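Home | Household | Containers | Index A-Z

Storage basin

Last revised June 24, 2020
By the Casska Household Reference editors

A storage basin, also called a handled tub or open bin, is a shallow, open-topped container used in the home to hold small loose articles. It is distinguished from a crate by its smooth walls and from a bucket by its fixed side grips. Most are made of moulded plastic.

Form

The common pattern is a rounded rectangle in plan, with walls that taper slightly towards the floor so that empty basins nest. The rim is rolled or turned outwards to stiffen the wall. Grips are usually cut through the two end walls as ovals. A cut-out grip adds nothing to the outer width, which matters on narrow shelves, but it limits the depth to which the basin can be filled with small articles before they fall through.

Colours are generally plain. Beige, cream and white are usual for indoor use - darker colours are more often found in sheds and garages.

History

The Vindum pattern, introduced in 1979, was sold as a washing-up bowl and only later listed under storage. The maker Farance produced a similar tub with cut-out grips, catalogue number 805, in a single size 34 cm long. Jireš basins of the same period had moulded lugs in place of cut-outs and did not nest as closely.

Use

Basins of this kind are placed on a table, shelf or cupboard floor and filled with articles that have no fixed place of their own: small boxes, packets, round tins, hair ties, folded cloths. Contents are normally laid in a single layer. Stacking is possible with flat-sided packages but hides the lower ones, and a soft article such as a cloth is better kept to one side, where it can be lifted out without disturbing the rest.

When a table is being cleared, the basin is set near the front edge and articles are moved into it singly. Sorting by type may be done at the same time or left until the table is free. 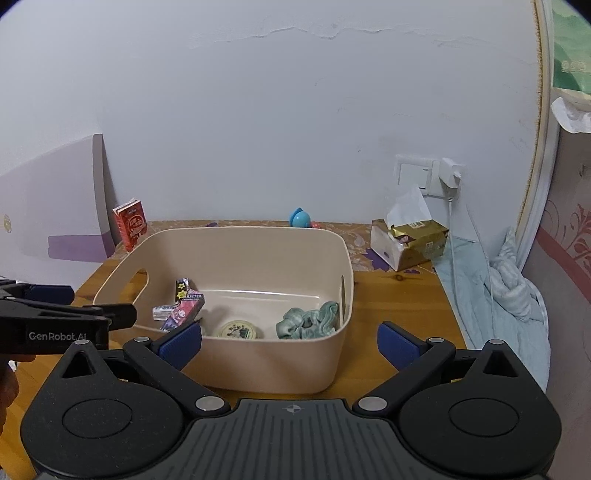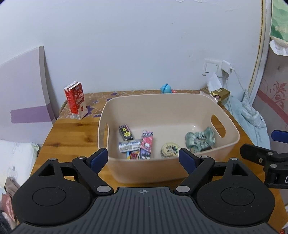

Beige plastic basins with cut-out grips, on wooden tabletops.

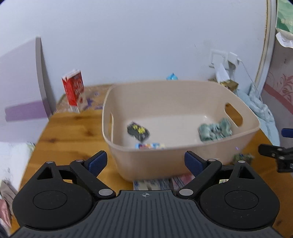

Capacity is seldom stated by makers, as the open form allows articles to stand above the rim. For tall cartons the limit is stability: a carton more than twice the height of the wall tends to tip when the basin is carried. Round tins are laid flat.

Care

Plastic basins are washed by hand in warm water with ordinary washing-up liquid. Scouring powder dulls the surface and makes later marks harder to remove. Dust gathers under the rolled rim and in the corners of the floor, and is taken out with a damp cloth. Basins should be dry before nesting - trapped water causes them to stick.

See also: Crate; Drawer divider; Nesting; Washing-up bowl

Contact the editors | Copyright Casska Household Reference | Back to top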